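Cuidados no domicílio: o que muda quando a alta hospitalar é preparada com antecedência

Publicado em janeiro | Pela redação do blog
Imprimir | Enviar por e-mail
38 partilhas | 5 comentários

A transição entre o internamento e o domicílio continua a ser um dos momentos mais delicados do percurso de um doente. Ao longo da minha atividade de coordenação na Dredov, entidade que presta cuidados de enfermagem e reabilitação em casa, tenho tido oportunidade de acompanhar este processo de perto, e entendo ser útil registar neste espaço algumas observações sobre o modo como as equipas se organizam e sobre aquilo que as famílias podem exigir.

A alta hospitalar é, do ponto de vista administrativo, um ato único. Do ponto de vista clínico, corresponde a um período que começa dias antes da saída e se prolonga por várias semanas. Quando o plano de cuidados só é discutido na manhã da alta, a equipa domiciliária recebe informação incompleta, a medicação é conciliada à pressa e o cuidador principal assume tarefas para as quais não foi preparado. As consequências são conhecidas de todos os profissionais do setor: doses trocadas, pensos adiados, regressos evitáveis ao serviço de urgência.

O procedimento adotado

Desde a abertura da unidade de Wolde, a Dredov aplica um procedimento de pré-admissão que se inicia com o doente ainda internado. Um enfermeiro desloca-se ao hospital, consulta a nota de alta provisória e reúne com a família. Nessa reunião é preenchida uma ficha única, da qual constam a medicação em curso, os dispositivos utilizados, o grau de dependência e as condições da habitação.

A ficha segue para a equipa no próprio dia. A primeira visita realiza-se, sempre que possível, nas 24 horas seguintes à chegada a casa, e tem uma duração superior à das restantes. É nela que se confirma se a cama tem altura adequada, se o percurso até à casa de banho está desimpedido e se existe local próprio para guardar os medicamentos. Parecem pormenores domésticos – e são-no –, mas é neles que se decide boa parte da segurança do doente.

No último exercício, a unidade efetuou 1.009 primeiras visitas ao abrigo deste procedimento. Destas, 200 deram origem a um pedido de correção do plano terapêutico, na maioria dos casos por divergência entre a receita emitida e a medicação efetivamente existente em casa. Considero este dado relevante. Revela que a conciliação terapêutica não pode ser tratada como formalidade e que a presença física de um profissional no domicílio continua a ser insubstituível nesta fase.

O registo clínico partilhado

A segunda alteração de fundo diz respeito ao registo. Até há pouco tempo, coexistiam no domicílio um caderno em papel, destinado à família e aos vários prestadores, e um processo informático interno, ao qual apenas a nossa equipa tinha acesso. A duplicação gerava erros de transcrição e obrigava os enfermeiros a repetir as mesmas anotações ao fim do turno.

A adoção da plataforma Veltari permitiu reunir os dois suportes. O médico assistente, o fisioterapeuta e o cuidador autorizado consultam o mesmo plano, com níveis de acesso distintos. O caderno em papel manteve-se nas habitações sem cobertura de rede suficiente, com transcrição obrigatória até ao final do dia. A formação inicial decorreu em grupos pequenos, à terça-feira, e abrangeu também os assistentes de cuidados, que nem sempre são incluídos neste tipo de iniciativa.

Subsistem dificuldades. A comunicação com alguns serviços hospitalares continua a fazer-se por telefone, e a nota de alta definitiva chega por vezes depois da primeira visita. Estão em curso contactos para que o documento passe a ser enviado em simultâneo à família e à entidade prestadora.

O papel do cuidador informal

Nenhum plano domiciliário é exequível sem a pessoa que permanece em casa quando a equipa sai. O cuidador informal administra medicação, vigia sinais de alarme, presta cuidados de higiene e assegura a alimentação, muitas vezes em acumulação com a vida profissional e com filhos menores a cargo. A avaliação da sua sobrecarga deve, por isso, constar do plano com o mesmo rigor que a avaliação da dor ou do risco de queda.

O programa Carkeck, destinado a este grupo, oferece até 100 horas anuais de substituição por família, repartidas segundo a necessidade de cada uma. As horas podem ser utilizadas para consultas do próprio cuidador, para descanso ou para assuntos pessoais, sem obrigação de justificação. O pedido é apresentado à equipa de referência e respondido no prazo de 5 dias úteis.

Verifica-se que muitas famílias solicitam este apoio apenas numa situação de exaustão. Recomenda-se que a marcação das primeiras horas seja feita logo na reunião de pré-admissão, ainda que o cuidador as considere desnecessárias. A experiência da unidade mostra que o recurso atempado à substituição contribui para a continuidade dos cuidados em casa e reduz os pedidos urgentes de institucionalização temporária.
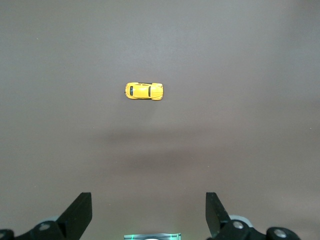
Perguntas a colocar antes da alta

Às famílias que se preparam para receber um doente em casa, deixo as questões que me parecem essenciais e que podem ser dirigidas tanto ao serviço de internamento como à entidade prestadora:

– Quem é o profissional de referência e em que horário pode ser contactado?
– Que medicamentos foram suspensos durante o internamento e quais devem ser retomados?
– Que sinais justificam uma chamada à equipa e quais exigem o recurso imediato à urgência?
– Que equipamento é necessário no primeiro dia e quem assegura a sua entrega?
– Em que data será revisto o plano de cuidados?

As respostas devem ser dadas por escrito. O serviço de atendimento da unidade de Wolde disponibiliza um modelo de folha para esse efeito, que pode ser levantado na receção ou solicitado por correio eletrónico, mesmo por famílias que não sejam acompanhadas pela Dredov.

Imprimir | Enviar por e-mail
5 comentários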